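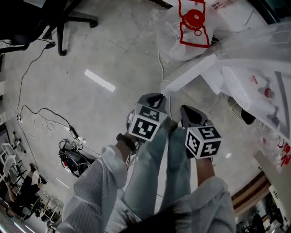

The small ferry with two names

My father worked on the river ferries for 25 years, and when I was a child I could tell each boat from the sound of her engine before she came around the bend. So it is natural that I write again about a ship. Last month I promised to write about the Tustano, and two readers already asked me where the article is. I am sorry for the delay.

The Tustano was a car and passenger ferry with a steel hull, built for a short crossing between the town and the island. She carried 17 cars and 157 passengers. These are the numbers from the brass plate that was next to the purser's window, and I trust them more than the numbers in the company leaflet, which changed from year to year. In the leaflet she could carry more people each summer, but she did not grow.

She started her life under another name, Indbridge. I have asked many persons where this name comes from and I did not receive a good answer. Evaristo Meléndez, who was her second engineer, thinks it was a mistake of the painter and that the owners did not want to pay for painting it again. Leopoldo Barajas was her mate in the same years and he is sure it was the name of a farm that belonged to the wife of the first owner. They have discussed this for a long time and I don't want to stand between them.

Her engine

The first engine was a slow diesel with six cylinders. It was strong and it was easy to repair, but it had a bad habit. When it was cold it did not like to go in reverse. For a ferry this is a serious matter, as you arrive at a dock many times in a day and you need to stop. Evaristo told me that on winter mornings they warmed the engine for almost an hour before the first crossing, and the captain made one practice stop in the middle of the channel, with no passengers on board, to see if she would obey.

Later she received a new engine and a new gearbox, and the funnel was made shorter. I have to say that I never liked the short funnel. Before, she had the face of a real ship. After, from the side, she looked like a bakery.

The car deck

The cars entered at the bow and left at the stern, at least in theory. The dock on the island was too narrow for this, so the drivers had to leave in reverse, one after the other, with a deckhand walking behind them and hitting the trunk with his hand. Two hits meant stop. My mother refused to do it and always gave the keys to the deckhand, together with some fruit.

There was a small salon above the car deck with wooden benches on both sides. Under the benches were the life jackets, and every child on the island knew it was also a very good place to hide when the tickets were checked. I was found there 9 times in one summer. My father was the one who counted, I did not.

The second name

When the company was sold she became the Tustano. The new owners painted her green up to the windows, and they moved her to the longer route to the north. She was not made for it. With wind from the west the water came over the bow door and ran along the deck, and Leopoldo says that on such days he advised people to stay in their cars with the windows closed. She stayed on that route for four seasons and then returned to the island crossing, where everybody was happy to see her, even in green.

She was retired when the bridge was opened. For a while she was tied up behind the fish market, and there was a plan to make her a restaurant. I visited her once at that time. The door of the engine room was locked, but the benches were still there and I sat for some minutes on the left side, where we always sat. After that she was towed away, and I could not find with certainty to which yard.

What I am still looking for

I have no good picture of her with the tall funnel, seen from the port side. Also I would like to see a drawing of the car deck. Estrella Ocampo wrote me that her uncle had a set of plans in a tube, and she will look for it when she goes to his house. If you traveled on her, please write me, also if you remember only a small thing. I am especially interested in the name of the woman who sold coffee in the salon. My father says Carmen, but he calls many people Carmen.

Next time I will write about the two tugboats from the same yard, if I finish reading the logbooks.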